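Play food storage: sort by kind or tip it all in together?

lhellwig80
Posted 5 May 2020

We run a toy library out of a church hall and I'm trying to settle how the pretend fruit and veg gets put away. For years it has lived in one deep Trikanach crate. The lemons sink, the apples come out first, and half of it never gets played with.

I'd like to move to clear trays with a handle hole, two per set, fruit in one and veg in the other. Has anyone done this and stuck with it?

Siv_H
We changed over in February. Clear plastic is the main thing, as children can see what is in there without emptying it. I wouldn't bother with lids – they go missing.

lhellwig80
Thanks. These are the sort I mean, with our fruit and veg:

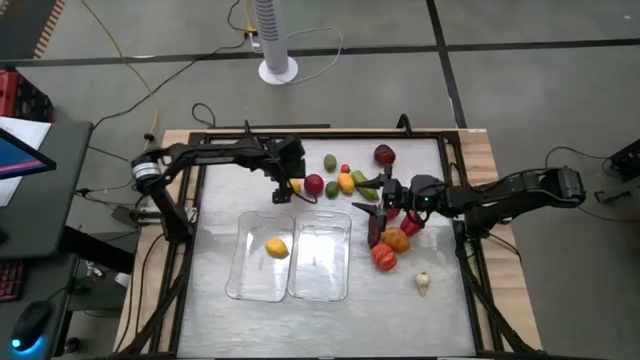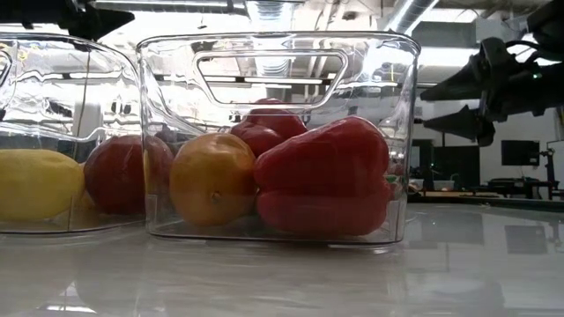
Clear plastic, with the handle opening.

Loïc Arnaud thinks fruit and veg is the wrong split. Three-year-olds don't care whether a pepper is a fruit, and you will be re-sorting every evening. He does it by colour, reds in one and everything else in the other, and the children put it away themselves.

Siv_H
Colour falls down with apples if you have both red and green ones. I'd keep it to fruit and veg and accept a few mistakes.

grandis_mum
Does it need sorting at all? We have 90 pieces and they go in wherever they fit. Takes two minutes.

lhellwig80
With 90 I can see why. Ours go out on loan, so I have to check each set when it comes back, and two trays are quicker to check than one crate. I'll try colour for a month and see how it goes.

Siv_H
Wash the trays by hand, by the way. Ours went cloudy in the dishwasher.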